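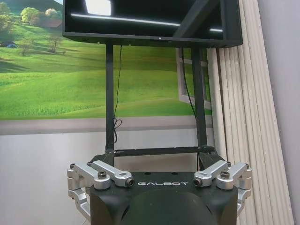

Arm project: where the build stands

Sep 25, 2024
By Ifor Yorath

Work on the arm in the back half of the Relano workshop has moved along since the August newsletter. The gripper is on, the wrist camera is mounted and sending pictures, and the rest of the job is mostly cables, software and patience. This is a report for members who have asked about it and for anyone thinking of joining in.

For those who missed the earlier items, the plan is to have one arm that members can use for small repeated jobs: moving parts from a tray to a fixture, holding a piece while glue sets, turning a part over between coats of paint. We are calling it Morgan, after the label on the crate that served as its first base. It is meant to stay in the workshop and be open to anyone who has done the short safety session.

We decided early on to buy the gripper and build the things around it. Two of us tried printing our own fingers last winter. They worked for foam blocks and little else. The one now fitted says GALBOT across the housing and has metal linkages on both sides, which puts it well ahead of anything we were going to make on the printer. The adapter plate between it and the wrist is ours. It took two tries, the first having been drilled from the wrong face of the drawing. The second fits with no play that we can feel by hand.

The wrist camera looks out over the top of the gripper, so the housing and part of both linkages are always in view at the bottom of the picture. We thought about moving the bracket up to get rid of that and decided against it. When you are lining up a pickup it is useful to see the hardware and the part together. It also gives the software a fixed reference. If the lettering on the housing has shifted in the picture from one day to the next, the bracket has moved and the calibration has to be done again.

The bracket has moved twice so far. Both times the cause was the same: the camera cable was too short and pulled when the wrist turned all the way over. A longer cable is now in place with slack at the elbow. Please do not tie it down any tighter, even if it looks untidy.

Calibration is the slow part. The method we use is to print a checkered sheet, fix it flat to the bench, and take pictures of it from 20 arm positions. The program we are using, Jalia, works out from those where the camera sits relative to the wrist. With a good set, the arm comes back to a marked point within 2 millimeters, which will do for trays and fixtures. It will not do for small screws, and we are not going to try those yet.

Lighting has given us some trouble. Glossy surfaces pick up bright patches and lines, and the software takes these for edges. The monitor screen is the worst for this when it is switched off. Bare metal on the gripper does it too. For now we mask out the bottom part of the picture before looking for parts, and we keep the screen out of view during a run when we can. Matte tape on the worst spots has been suggested. If you have a roll to spare, bring it by.

The controller is a used Skititz unit that came with no manual. It has been reliable once warmed up, but it resets the speed limit to its default every time the power is cut. The default is too fast for a shared room. Whoever turns it on has to set the limit again before enabling the motors. The steps are written on the card taped to the lid. Do not skip this because you are only moving the arm a short way.

Money spent so far on our own parts, not counting the gripper and the controller, comes to some 275 dollars. Most of that went on aluminum plate, cable and a better power supply. The old supply sagged whenever the shoulder and elbow moved at once, and the arm would stop partway with a fault light. We have had no such stops with the new one.

Still to do:

The emergency stop needs a second button at the other end of the bench. The part is here and the wire is not.

The tray fixture has to be remade in something stiffer. The current one bends when a part is pressed into it.

Someone needs to write a simple start-up script so that people do not have to open three windows in the right order. Any member who is comfortable with Python could do this in an evening or two.

The finger pads want testing on painted parts. We have not settled how hard the gripper can close before it leaves a mark, and until we have, please use only scrap.

Safety sessions are open to all members and are kept to groups of 6. Each one covers the stop button, the speed limit, where to stand, and what to do if the arm faults with something in its grip. Put your name on the sheet by the tool crib. If you have a job in mind for the arm, write that down too, along with the rough size and weight of the part, and bring one with you.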